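4.3 Setting up a set-menu offer

Use this section to add a fixed-price meal, such as a two-course dinner for two, to the Luvia ordering screen. You need manager access. Allow 10 minutes for your first one.

1. On the back office screen, open Menus, then Offers, and select New offer.

2. Type a name for the offer. Customers see this name on the table app and on their receipt, so keep it short.

3. Enter the price for the whole meal. Do not enter a price per person – Luvia divides the total when guests ask to split the check.

4. Under Courses, add one line for each course. Select the dishes guests can choose from and set how many they can pick.

5. If a dish costs extra, such as a steak, enter the amount in the Supplement box next to it.

6. Under Drinks, choose Included or Not included. If you choose Included, select the drinks that count. Anything left off the list is charged at full price.

7. Set the start and end times. An offer that runs only on Thursday needs the Repeat weekly box checked.

8. Select Save, then Send to tills.

Note: Offer codes are given out by the system and cannot be changed. If your new offer is 682, staff can type 682 on any till to bring it up.

Note: A menu can hold up to 3,000 items, counting every dish, drink and supplement. Old offers still count until you delete them.

Caution: Sending to tills closes any order that has not been saved. Do this before opening or after the last table has paid.

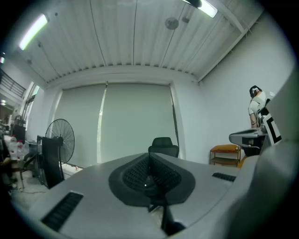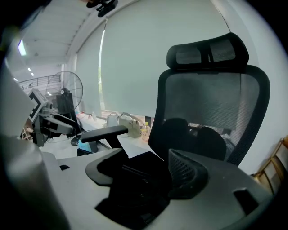 If the offer does not show on a till after 3 minutes, sign out of that till and sign back in. Sites that use the Rundport kitchen printer should also place a test order and check that each course prints on its own ticket. To take an offer down early, open it and select Pause. Guests who have already ordered keep the offer price.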